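Home | Kitchen | Workshop | Old Buildings | Contact

Looking After an Old Stone Plaque or Date Stone

By Seren Prothero
06/02/2020
Shares 129 | 5 comments

Plenty of older houses have a carved stone set over the door or into a side wall. Ours came off the Montoya dispensary, a small charity clinic that closed long before we bought the building, and it gives the name of the founder and a line about the sick poor of the parish. It was black when we moved in. These are the methods that worked on it and on two others in town.

Start with a dry brush. Use natural bristle, never wire, and work from the top down. A lot of what looks like staining is loose soot and will come off this way. If sand or flakes of stone come off with it, stop there and leave the stone alone until a mason has seen it.

Next, plain water. Fill a garden sprayer, mist a small patch, wait a few minutes and brush again. Rinse often. Keep the patch small so the wall doesn't soak through, and don't do it at all if a frost is due. I tried ours in January and had to cover it with sacking overnight.

Do not use vinegar, bleach or brick cleaner. Vinegar eats limestone and marble, and bleach leaves salts behind that push the face off later. Pressure washers take the edges off the letters.

For moss, cut the thick part away with a wooden spatula — an old kitchen one is fine — and let the rest dry out and die back before brushing.

Painted letters need more care. Touch a damp cotton swab to one corner of one letter and look for color on it. If there is any, keep water off the whole inscription.

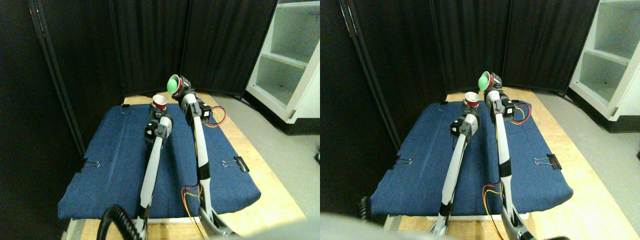 To read worn letters, wait until dark and hold a flashlight flat against the wall so the light rakes across the surface. Move it slowly around all four sides. We got the last 9 letters of the founder's name that way after years of guessing. Photograph it while the light is right and write down what you read on the spot.

Check the joint around the stone too. Hard cement traps water behind it. If the old mortar was lime, repoint with lime, and keep it damp under sacking for a few days while it sets.

Before touching anything on a protected building, call the local planning office. Cleaning can need permission even when the stone is on your own wall.

Share this | Print | 759 views
Previous: Oiling Old Door Hinges | Next: Loose Floor Tiles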